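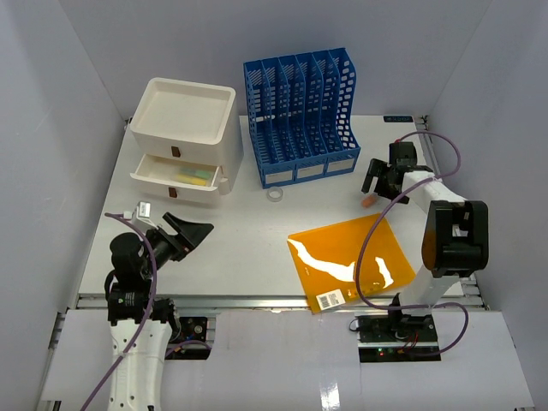 Two arms on one rail, stopping short of the drawer handle

Posted in Home Builds, September 2023

Hello all. I've been putting together a pair of small arms on a shared rail at the Avville workshop since June, and I'm very fond of them, but I'm stuck. The job I've set them is tidying a desk: a little two-drawer unit, a blue file rack, a roll of clear tape, that sort of thing. The right arm is fine. The left one goes for the drawer handle and stops 2 cm short, nearly every time, and then closes on nothing. I've redone the zero position until I'm sick of it. Both arms run the same settings, copied straight across from right to left. Could it be the cable pulling, or have I missed something simple? Any ideas very welcome – I've a whole evening free on Friday and would love to get a drawer open!

Rotano 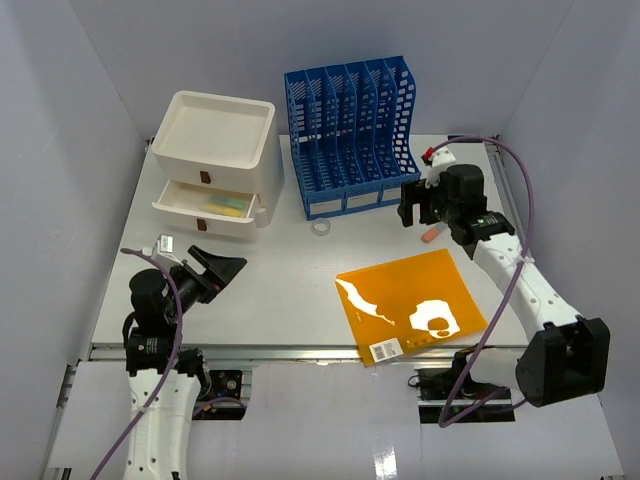

Unnithan thinks the copied settings are your trouble. The left arm is a mirror of the right, so the base offset wants its sign swapping, and if you copied it as it stood you'll be short on one side and never notice on the other. Have a look at that first. Then send the arm out to 90 degrees at the shoulder and see whether the joint really gets there. Mine read 90 and sat a good bit under until I took the cable tie off at the elbow and gave it more slack. Do one thing at a time, or you won't know which of them cured it, and write the old numbers down before you change any. I didn't, and lost a whole weekend to it.

Unnithan

Had the same. Turned the speed down to 75 and it went away. Might be your power supply though, mine was a cheap one.

Hinard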